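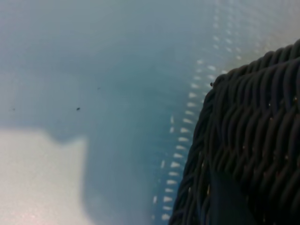 Pidport 공예 용어집

바구니 짜기, 매듭, 뜨개, 손베틀처럼 손으로 엮고 얽는 일에 쓰이는 우리말 용어를 모은 텍스트 데이터입니다. 처음에는 동네 공방에서 같은 기법을 두고 선생님마다 다른 이름을 쓰시는 바람에 수업 때마다 헷갈려서, 공책에 적어 두던 것을 표로 옮긴 것이 시작이었어요. 옮기다 보니 욕심이 생겨서 예문도 붙이고, 비슷한 말끼리 묶고, 영어와 폴란드어 대응어까지 달게 되었습니다. 표준어 사전을 대신하려는 자료는 아니고, 도안을 읽다가 막힌 분이나 옛날 책의 설명을 요즘 말로 풀어 보고 싶은 분이 곁에 두고 찾아보시면 좋겠다는 마음으로 공개합니다.

들어 있는 것

terms.csv : 표제어 본표입니다. 한 줄에 용어 하나가 들어갑니다.
examples.csv : 예문 모음입니다. 표제어 번호로 본표와 이어집니다.
variants.csv : 다르게 부르는 말, 지역에서 쓰는 말, 줄임말을 모았습니다.
notes 폴더 : 표로 정리하기 어려운 긴 설명을 글로 풀어 둔 곳입니다. 지금은 글이 8편 있고, 날대와 사릿대를 설명한 글이 제일 깁니다. 쓰다 보니 그렇게 되었네요.

모든 파일은 UTF-8이고 쉼표로 구분되어 있습니다. 엑셀에서 바로 여시면 한글이 깨질 때가 있으니, 데이터 가져오기 메뉴에서 인코딩을 UTF-8로 골라 주세요.

본표의 열

id : 표제어 번호. 한 번 붙인 번호는 지우더라도 다시 쓰지 않습니다.
term : 표제어. 띄어쓰기는 되도록 붙여 쓰는 쪽으로 맞추었습니다.
field : 분야. 바구니, 매듭, 뜨개, 직조 가운데 하나입니다.
gloss : 뜻풀이. 한두 문장으로 적었습니다.
en, pl : 영어와 폴란드어 대응어. 마땅한 말이 없으면 비워 두었습니다.
confidence : 뜻풀이를 얼마나 믿어도 되는지 적은 값으로, high, mid, low가 있습니다.

confidence가 low인 항목은 책 한 권에서만 보았거나 한 분께만 들은 말입니다. 뺄까 하다가, 이런 말일수록 누가 적어 두지 않으면 금방 사라질 것 같아 남겼습니다. 인쇄물에 옮기실 때는 한 번 더 확인해 주세요.

어떻게 모았나

공방 수업 중에 받아 적은 말이 절반을 넘고, 나머지는 도서관에서 빌려 본 공예 입문서와 오래된 가정 잡지에서 찾았습니다. 책에서 가져온 경우에도 뜻풀이는 모두 새로 썼습니다. 예문도 원문을 그대로 싣지 않고 같은 쓰임을 보여 주는 문장을 따로 지었어요. 그래서 말투가 좀 한결같은데, 한 사람이 저녁마다 앉아서 쓴 탓이니 너그럽게 봐 주시기 바랍니다.

폴란드어 열은 Szymon Krawczyk 님이 맡아 주셨습니다. 버들 바구니 쪽 용어가 특히 꼼꼼한데, 우리말에서 한 단어로 뭉뚱그려 부르는 테두리 마무리가 그쪽에서는 여러 이름으로 갈라진다는 것을 저도 이번에 배웠습니다. 갈라지는 말은 비고에 따로 적지 않고 표제어를 나누어 올렸으니, 뜻풀이가 비슷해 보이는 항목이 나란히 있어도 중복이 아닙니다.

이런 점은 부족합니다

분야가 고르지 않습니다. 뜨개 용어는 넉넉한데 매듭은 53개뿐이고, 그나마도 장식 매듭에 몰려 있어서 낚시나 등산에서 쓰는 매듭은 거의 없습니다. 직조 쪽은 베틀 부품 이름에 치우쳐 있고 짜임새를 가리키는 말이 모자랍니다.

외래어 표기도 아직 다 정리하지 못했습니다. 같은 말이 책마다 다르게 적혀 있을 때는 국어사전에 오른 표기를 표제어로 삼고 나머지는 variants.csv로 보냈는데, 사전에 아예 없는 말은 공방에서 더 자주 들은 쪽을 골랐습니다. 제 귀가 기준인 셈이라 다른 지역에 계신 분께는 낯설 수 있어요.

그림 자료는 없습니다. 기법을 글로만 설명하다 보니 "앞가닥을 뒤로 넘겨 두 칸 건너 끼운다" 같은 문장이 자꾸 나오는데, 실을 손에 쥐고 천천히 따라 읽으시면 그래도 알아들을 만합니다. 저는 뜻풀이를 새로 쓸 때마다 끈 토막으로 직접 해 보고 고쳤습니다.

고칠 곳을 알려 주실 때

이슈를 열고 표제어 번호와 고칠 내용을 적어 주시면 됩니다. 어디에서 들으셨는지, 어느 책에서 보셨는지도 함께 적어 주시면 정말 큰 도움이 됩니다. "우리 할머니는 이렇게 부르셨다"도 훌륭한 출처예요! 다만 보내 주신 분 가족의 성함이나 사시는 곳을 너무 자세히 적지는 말아 주세요. 시와 군까지면 충분합니다.

새 용어를 여러 개 올리실 때는 한 번에 40개를 넘기지 않게 나누어 주시면 제가 읽고 답을 드리기가 한결 수월합니다. 답이 늦더라도 빠뜨린 것은 아니니 조금만 기다려 주세요.

이용 조건

CC BY 4.0입니다. 수업 자료, 도안집, 앱 어디에 쓰셔도 되고, 출처에 "Pidport 공예 용어집"이라고만 밝혀 주세요. 뜻풀이를 고쳐 쓰셨다면 고쳤다는 말도 한 줄 남겨 주시면 고맙겠습니다.

바뀐 내용

버전 2 (12월 12일) : 폴란드어 열 추가, confidence 열 추가, 뜨개 분야의 중복 표제어 정리.
버전 1 (6월) : 첫 공개.

다음 판에는 직조 쪽 짜임 이름을 먼저 채워 넣을 생각입니다. 평직, 능직, 수자직 다음이 벌써 막막한데, 손베틀을 다루시는 분이 계시면 편하게 말 걸어 주세요.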